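Ticket 3605: GEDCOM import drops half my maternal line
Product: Fusis Family Tree, desktop
Status: Open, waiting on customer

Opened by Aishwarya Poduval

Hi all, me again (I'm the one who couldn't get the fan chart to print in May, which you fixed, thank you!). New problem, and this one has eaten my whole evening.

My cousin in Flendale has been building our tree in Raju for years and finally exported it for me as a GEDCOM file. I imported it into Fusis and at first I was thrilled, everybody was there, my grandmother, her sisters, the whole crowd. Then I clicked on my great-grandmother to go back another generation and she had no parents. None! I know they're in my cousin's tree because she read me their names over the phone. I searched for them by name and they do show up in the people index, just floating there, attached to nothing.

Things I've tried so far:

Imported again into a brand new empty tree. Same result.

Turned off "merge likely duplicates" before importing. Same result, except now I have two copies of Uncle Kesavan, so I turned it back on.

Asked my cousin to export again with "living people private" unchecked. Same result.

Restarted the computer, because my son told me to.

The import log says 40 warnings and they all look alike to me, something about a family link pointing at a record that doesn't exist. I've attached the log and the file. Please don't tell me to type them in by hand, I've got marriage notes and church sources hanging off these people and I'd be at it until I'm an ancestor myself.

Update, same ticket, 9:15 pm

OK, a little progress. I opened the file in a text editor (scary, but I only looked, I didn't save anything). My great-grandmother's record has a line that says she's a child in family F7. Then I searched for F7 as a family of its own and there's nothing. But there IS one called F007, and it has her parents in it! So did my cousin's program write the same family two different ways? I looked at a couple of the other floating people and they've got the same thing going on, short number in one place, zeros in front in the other. My dad's side has the zeros everywhere and it came in perfectly.

I asked my cousin and she says her mother's branch came from an older program, Cludatitz, and she brought it over into Raju ages ago. My dad's side she typed straight into Raju. So that has to mean something, right?
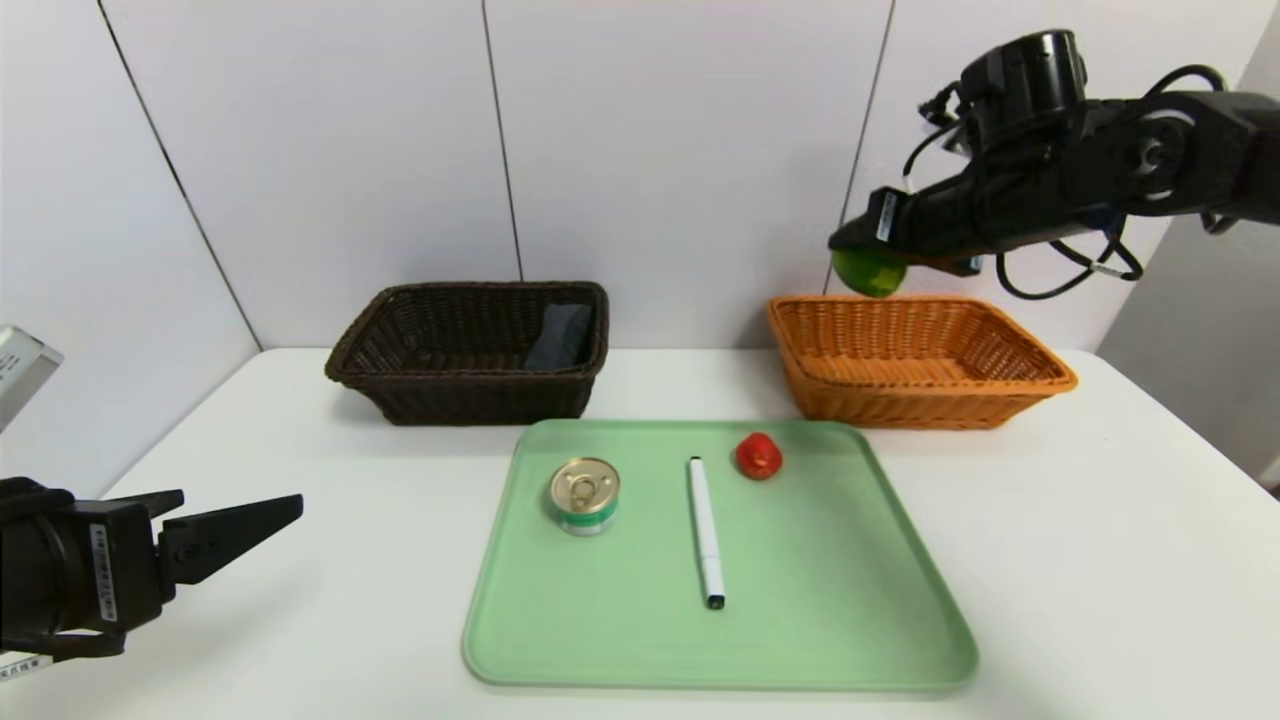 Muthu Unnithan: Thanks, Aishwarya, that's a really useful find, and the Cludatitz part fits. I opened your attachment and see the same mismatch. The GEDCOM rules treat F7 and F007 as two separate labels, so our importer looks for F7, doesn't find it, and leaves the person unattached. Raju seems to compare only the number part, so the tree looks fine on your cousin's side. Could you do two things? First, make a backup of your current tree, then import the file again with "Repair family links" checked. It's under Advanced on the second import screen. Second, send me the new log even if everything looks right.

Reply from Aishwarya Poduval

I never even noticed there was an Advanced button! Backed up, imported, checked the box. The warnings went from 40 down to 2, and my great-grandmother has her parents back, and HER mother has parents too, which I'd never seen before. I may have yelled a bit.

The 2 that are left are both about the same couple. They show up as married to each other twice, once with a date and once without, and the children are split between the two marriages. I can live with that for tonight, but is it safe to merge the marriages, or will I lose the source notes on the one without a date? There's a long one on there about the parish register that my cousin copied out by hand and I'd hate to be the one who deleted it.

New log attached. I haven't touched the couple and I won't until I hear from you. Also, should my cousin be fixing something on her end before she sends me her husband's side? She's already asking.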